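Milasness Community Hall Users' Group
Minutes of the general meeting, 22 December 2021
Held in the supper room, Entwistle Street

Present: Alfie Catterall (chair), Brenda Holroyd, Ryan Bickerstaff, Leanne Rudd (minutes), Kathleen Moynihan, plus eight others who signed the book.
Apologies: none received in writing. Two were claimed verbally on behalf of other people and have not been recorded.

1. Previous minutes
Accepted with one correction. Item 4 said the gutters "had been cleaned". It should read "were reported to have been cleaned". Moved Kathleen, seconded Ryan.

2. Business arising
The side gate still doesn't latch. Alfie said it had been looked at. Brenda asked by whom and got no name. Carried over again.

The letter to council about the kerb has been sent. Council has replied to say it has the letter.

3. Water bill and the Baletix proposal
The last water bill showed use of 967 kilolitres for the year, against 133 the year before. Ryan spoke to a brochure from Baletix, which is offering to fit a monitoring unit to the main and an app that sends an alert when flow is "outside the hall's natural rhythm". Leanne asked what the natural rhythm of a hall was. Ryan said the brochure didn't go into it.

The quoted price is $1,000 fitted, with the first year's subscription included. The price of the second year is not in the quote. Alfie said he had asked on the phone and been told it would be "competitive". The meeting did not find this helpful.

Kathleen pointed out that the year before was mostly lockdown, with the hall shut and the urn off, so 133 is no baseline for anything. She would still expect a full year of hirers to come in well under 967, and said the first thing to do is turn everything off one night, read the meter, and read it again in the morning. It costs nothing. General agreement, and some surprise that it hadn't been done.
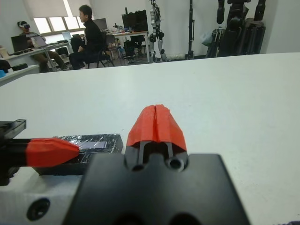 Brenda Holroyd said she didn't accept that it was a leak at all, that the ground along the main had been bone dry all spring, and that she would like to see the meter number on the bill checked against the number on the actual meter before anyone spent a cent. The same thing had happened at the tennis club, where they paid for next door's sprinklers for the better part of two years.

Alfie said the bill had the right address on it. Brenda said so did the tennis club's.

Ryan thought the Baletix unit would settle the question either way. Kathleen asked how, if it was fitted to our pipe and the fault was on the paper. Ryan withdrew the remark but asked that his general support for the unit be noted. Noted.

A voice from the back asked whether Baletix had fitted one of these to any other hall. The brochure has a map with dots on it. The dots are not labelled.

Resolved: that the meter number be checked, the overnight reading taken, and the Baletix quote held over to February. Carried, Ryan against.
Action: Brenda (number), Kathleen (reading, evening and morning).

4. Floor
Custon came out to quote on sanding and resealing the main floor. They recommend a product with a ten-year guarantee. Leanne had read the guarantee and reported that it excludes chairs, heels, dancing, damp and "concentrated foot traffic". Alfie said that was standard wording. Leanne said it might well be, but it left the ceiling.

Agreed to ask Custon for the price of the ordinary sealer we had last time, which lasted well enough.
Action: Leanne.

5. Hire rates
Alfie proposed a rise of $8 a session from February. Brenda asked what the rise was based on. Alfie said costs had gone up. Kathleen said the only cost that had gone up by any real margin was the water, which under item 3 we had just agreed we didn't understand.

Deferred until the meter is sorted out.

6. Keys
The register shows more keys issued than were ever cut. No explanation was offered. Everyone holding a key is to bring it to the next meeting and put it on the table. Ryan asked what would happen to people who didn't. Alfie said they would be spoken to.

7. Other business
The new sign has been delivered with "Centre" spelt "Center". The supplier says this is what was on the order form. Leanne has the order form and it is not.
Action: Leanne to send them a copy.

The fridge is to be emptied over the break. Anything without a name on it goes in the bin.

Next meeting: February, date to be advised once the booking sheet has been found.

Meeting closed 9.10 pm. Supper followed.

L. Rudd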